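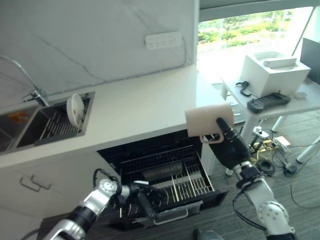

4. Assessment of the kitchen package

4.1 What is being offered

Prorlow sells its two-armed kitchen system to housing providers and small care homes as a service. The customer pays a monthly fee, and in return receives two arms, a pair of grippers, a control computer and a software package called Dilia, which the supplier describes as ready to clear up after a household meal. The brochure lists dishwasher loading first among its abilities, and it was this claim that we set out to test. We were less interested in whether the arms could move a mug from one place to another, a thing that many systems have managed for years, than in whether a paying customer would be better off at the end of the month.

The supplier's own figures come from its Seixas demonstration kitchen. We were given a summary table and a short note on method, but no record of single attempts. The note counts a load as complete when every item is "within the rack area". A bowl lying on its side, or a mug facing upwards and ready to fill with dirty water, would pass. We think most people who have ever opened a dishwasher would object to this.

4.2 Trials

Our trials used an ordinary fitted kitchen and the supplier's standard settings. We logged 1871 pick attempts over the test period, made up of plates, mugs, bowls and cutlery. Each attempt was given a limit of 360 seconds, which is generous, and which was chosen at the supplier's request. An item was scored as placed only if it stood in the rack in a position in which it could be washed. A person stood by throughout with a stop button, as the service contract requires.

Mugs are a fair place to start (see the opening picture).

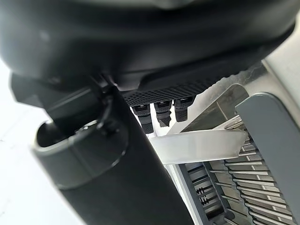
Figure 1. Work at a rack during the trials: view from the gripper.

The handle is a help to a human hand and very often a nuisance to a machine. Dilia tends to take a mug by the body, and whether the mug then ends up the right way for washing depends a good deal on how it was standing at the start. The software does have a routine for turning items over, but it must be switched on for each type of crockery, and the manual gives it half a page.

Of all attempts, 286 ended with someone having to step in. We do not regard that as a scandal for equipment of this kind. What troubles us is that the monthly report produced by Dilia showed far fewer. Where the operator moved an item and pressed "resume", the software logged the attempt as its own success. We raised this with Prorlow and were told that the report is meant to show "task outcome" and that a separate log can be had on request. The separate log arrived in April. It agreed with our notes, so the facts were there all along; the customer simply is not shown them.

4.3 Cost and attention

The sales material speaks of freeing staff for other work. Under the present contract this cannot happen, as a member of staff must stay within reach of the stop button whenever the arms are live. Our helpers found the waiting tiresome — more than one asked to be allowed to load the machine by hand and be done with it. Setting up took 600 minutes in all, spread over several visits, and part of it had to be repeated after a software update changed the resting position of the left arm.

We also tried the rival Atorow kit, though only briefly and on plates alone. It is slower and comes with thinner instructions, but its log marks every human touch in plain words on the first page. A direct comparison of success would not be fair on such a short trial and we do not offer one.

4.4 Limits

One kitchen is not many kitchens. Ours had good daylight, a level floor and a rack that the supplier had seen beforehand, all of which should favour the product. We did not test glassware, sharp knives or pans with food burnt on, the last of these being excluded by the contract. Nor did we run the system at night, when the brochure suggests that it would be most useful. Prorlow has said that a new release will deal with mugs and bowls more reliably, and has offered us early use of it. We have asked that the full logs be supplied with it this time, and that the meaning of a completed load be agreed before any trial begins.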